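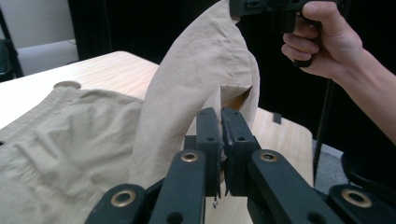

Projects > Textiles and Garment Care > Student Reports

Search reports Enter keyword Go

Folding Casual Trousers on a Small Table: Method and Fold Retention

Course project report, Kustlow
Friday, January 10, 2020

1. Purpose

Instructions for folding trousers usually assume a surface longer than the garment. In a small apartment the surface is often a side table or desk. This project compared two folding methods for light cotton trousers on a short table and recorded how well the folded stack held its shape on a shelf.

2. Materials

The garments were khaki casual trousers with a drawstring waist, bought under the Hosby label. Each pair weighed 379 g on a kitchen scale. All pairs were machine washed and line dried before the first trial. No iron was used at any stage. The table was a light wood-grain type with a flat top.

3. Starting condition

Each trial began with the trousers in a crumpled state. A garment laid out neatly would have removed the slowest step, which is finding the waistband and separating the legs. The drawstring was left tied. In early trials it was untied, and the loose ends caught under the folds.
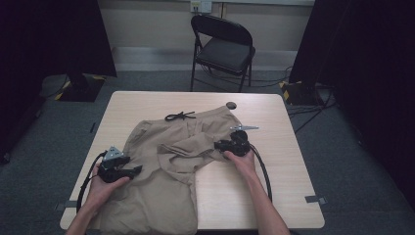 The waistband was placed at the far side of the table and the legs were drawn toward the person folding. Fabric bunched in the middle had to be lifted clear of the surface before it was straightened. Dragging it flat moved the creases down the leg but did not remove them.

4. Methods compared

Method A (lengthwise): one leg over the other, crotch point tucked in, then folded in half twice from the hem.

Method B (thirds): legs laid together, hem brought to the knee, waistband folded down over the hem. This follows the Zawadzka handout used in class.

Each method was repeated 10 times.

5. Results

Method A needed more table length. The hems hung over the near edge in 7 trials, and the weight of the cloth pulled the upper leg out of line. Method B stayed on the table in every trial. Stack height after one night was lower for Method A – the drawstring knot left a lump under the top layer in Method B.

6. Limits

Only one fabric was tested. Heavier cloth such as denim may hold a fold differently. The shelf trials will be repeated in July, when the room is more humid.

Filed under Fitovport, report 548.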